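Baskets or trays for a small white table?

Lorenell
December 16, 2024
I have a white table against the wall that collects everything. Pens, fruit, keys, my tea glass. I want to keep it to a few containers and stick with it. Right now I'm using two wicker baskets at the back and a mint green plastic tray in front. The dark brown basket is for pens and crayons, the lighter orange-tan one is for fruit, and the tray is for whatever I'm drinking. 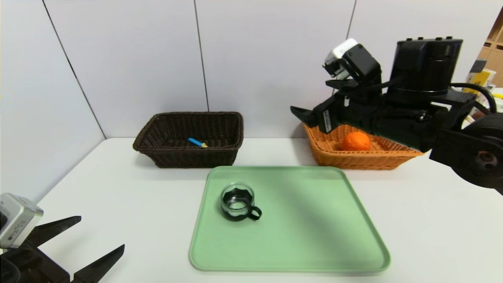 My question is whether the baskets are worth keeping. I like how they look but I've read that wicker is bad for fruit. The table is 30 inches deep, so I don't want anything much bigger.

Grukau
Wicker is fine for fruit. Air gets in from the sides. Line it with a paper towel and change it when it gets sticky. I've had one going since May and only threw out one mandarin.

Joly
I disagree about the wicker. Juice gets down in the weave and you can't get it out. I'd put the fruit on the tray, where you can wipe it off, and put the glass on a coaster.

Grukau
If you let fruit go long enough to leak, a tray won't help you.

Joly
It will help with the cleanup. I paid 18 dollars for a basket and it went in the trash after 2 months.

Cliditz
For pens I wouldn't use a basket that size at all. They lie on the bottom and you end up digging for them once there's mail on top. A mug works better. Keep the dark one for mail and chargers.

Lorenell
Mail is a good idea. There's hardly anything in that one anyway. I'm not moving the tray though. The glass has a black holder with a handle and I like having a place to set it down.

Cliditz
Then leave the tray. Is the plastic the kind that stains? Mine got tea rings that never came off.

Lorenell
No rings so far. I rinse it when I do the dishes.

Joly
Try baking soda if it does. And check under the pen basket once in a while, the dark ones can leave color on a white table too if they get damp.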